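Shirt folding by teleop: how flat does the start have to be?

vorden12
Started 1/17/20
We're recording folds by remote control for a Vekex arm. 137 demos so far, all on one striped button-up, laid front side up with the collar toward the operator. Policy still drags the sleeve. More demos, or a neater start?

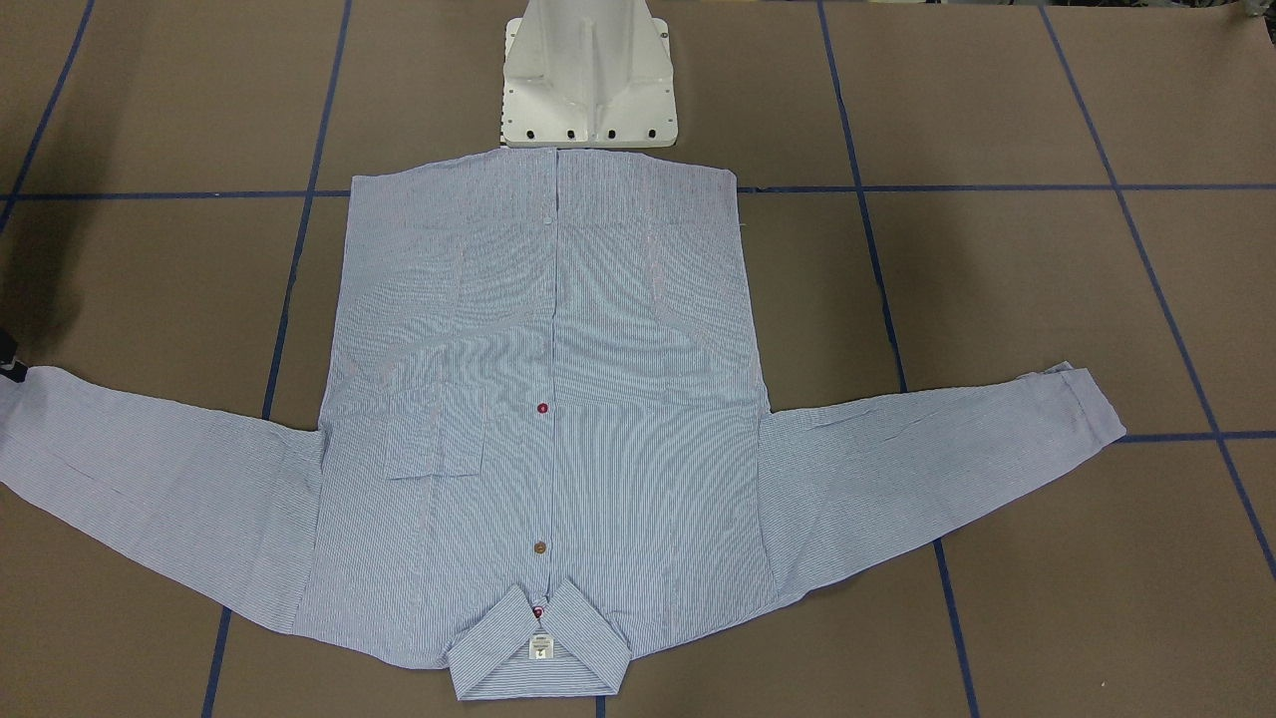
Reply 1 -- caldeira_j
More demos won't help if they all start that flat. Crumple it a little between takes. I'd also swap shirts. The red and brown buttons stand out a lot on that pale stripe.

Reply 2 -- himada
Disagree. Get one clean start working first. We mixed starts early and threw out 11 hours of recordings.

Reply 3 -- vorden12
Operator is Judite Baptista and she wants to guide the arm by hand for the sleeves -- says the remote lags.

Reply 4 -- caldeira_j
Her hands will be in the camera view then. I'd stay remote and slow down.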